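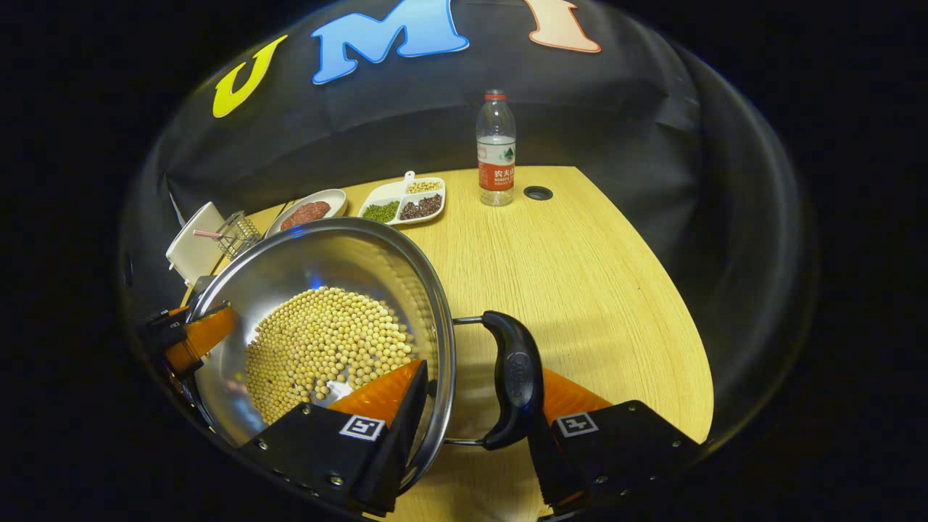
Soybeans in the steel wok, other beans still on the plates.

Dry-roasting soybeans in a wok: soak first?
Posted by Elsa Aasen

I have a stainless wok with a plastic handle and want to roast soybeans without oil. Most instructions assume an oven. Do they need soaking, and can mung beans go in at the same time?

Ovidiu Dumitrescu
Soak 7 hours, drain, towel dry. Medium-low heat, roughly 30 minutes, stirring constantly. Keep the layer to 2 beans deep at most. Split one to test: the center should be dry and crisp. Roast mung beans separately. They are smaller and scorch first. Keep the flame off the handle side.

Folke Aasen
I use the oven.

Maj-Britt Strand
Agree with Ovidiu on soaking. Unsoaked ones stayed hard in the middle for me. Tilt the wok to check the beans at the bottom, which color before the rest. Cool completely before putting them in a jar.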